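Red spiky plant keeps dropping leaves, help!

harb2883
23rd July
So I moved in with my sister in Culladbridge and my plant is sulking. It used to live in a south window and now it's on the light wood table in the bedroom – lower leaves going crispy, three gone already. Too dark? Too much water? I water every 4 days.

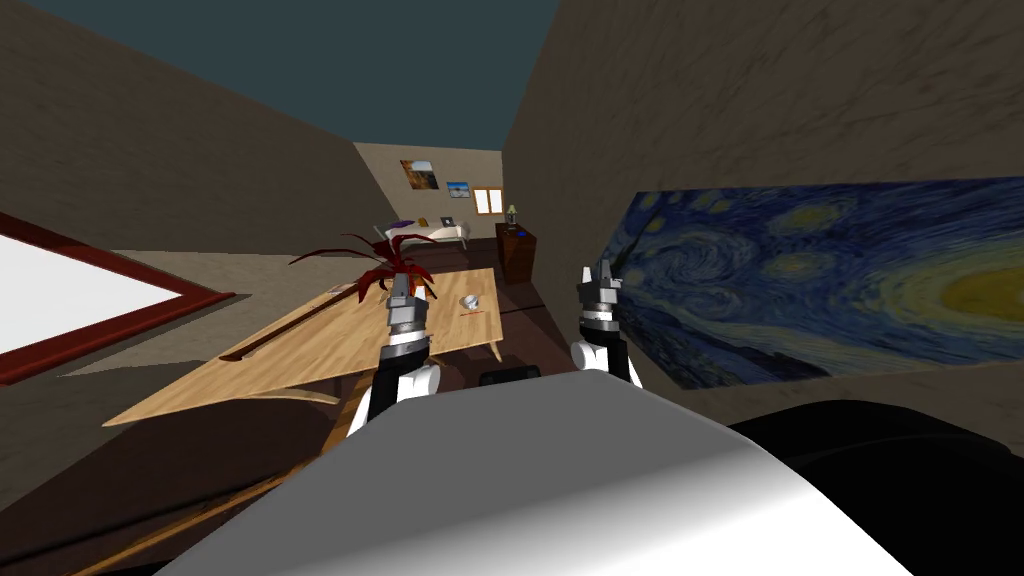

Duangjai Suwannarat
Every 4 days is way too often, let it dry out first. I'd leave it where it is for now, plants hate moving twice.

zandow_837
Disagree on leaving it! Dark red leaves want bright light or they go muddy green. Mine did, in a month.

harb2883
Ok, less water first, then the window if it keeps up – thanks both!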